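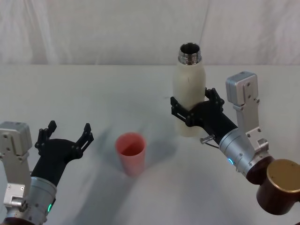
White bottle and pink cup on a white table.

Thread: Unmarked edits at Cenmont Review
Board: Media and Opinion

danjuma_anozie
I compared saved copies of Cenmont Review columns against the live pages. The sample is 2,874 columns. In 19 of them the body text changed after publication with no correction line. I left out typo fixes, headline swaps and changes to the byline block.

The largest group involves columns by Przemysław Baran on speech codes. In one, a sentence calling the Ratanaporn report "discredited" now says "contested." The "last updated" field did not move. Their own policy page says any change of meaning gets a dated note at the foot of the column.

Method: plain text only, boilerplate stripped, diffs read by hand. Before anyone asks, I did not count pages where only the 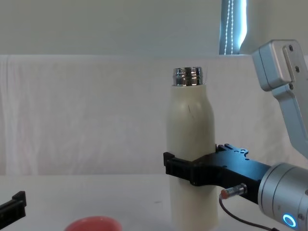
links were changed, even when the new link pointed to a different source. Those need a separate pass and I haven't settled on a rule for them.

elba_s
What's the gap between your saved copy and first publication? If your crawler got there an hour late, you miss the early edits, which at most opinion sites are the bulk of them. Your 19 would be a floor.

danjuma_anozie
Correct, it's a floor. The crawler runs at 6 a.m. and again at 9 p.m. Anything changed between runs is lost.

horatiu b.
I don't accept "contested" for "discredited" as a change of meaning. Both tell the reader that the report is disputed. An editor softening one adjective is ordinary desk work. You'd find the same at any outlet on the other side of this argument, and I notice that no other outlet was sampled.

elba_s
They are different claims. "Discredited" says the matter is closed. If Baran's whole column rests on it being closed, the edit removes a premise and leaves the conclusion standing. Agree on the missing comparison, though – Rorkodlow would be the obvious one, same format and similar volume.
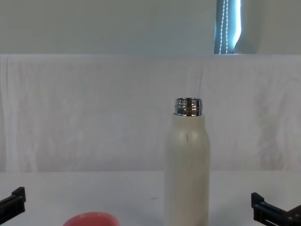
Chukwuemeka Omoregie

I edited copy at Rorkodlow until last November. We had no written threshold. If a change came in under 600 words of total text it was left to whoever was on shift, and long pieces went to the desk. So a comparison would mostly measure who was working that night. I'd still run it.

One correction to the first post: the "last updated" field on the Justau publishing system only moves if the editor ticks a box. A static date there isn't evidence of intent.

horatiu b.
Then the first post should be amended. With a note, presumably.

danjuma_anozie
Fair. Note added at the foot of my post. I still hold that the policy page was not followed in any of the 19.

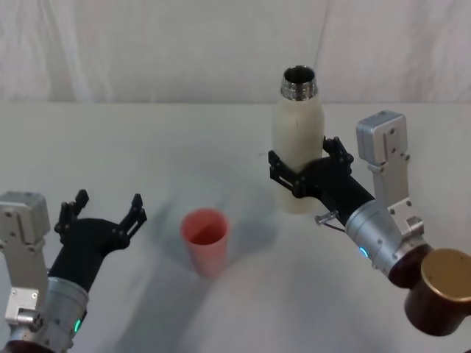 Split from main thread: the link changes

elba_s
Proposed rule: count it if the new source was published after the column. A column can't have relied on something that didn't exist yet.

danjuma_anozie
Workable. It won't catch a swap to an older source, but I can flag those for reading by hand. Will post the list when the pass is finished.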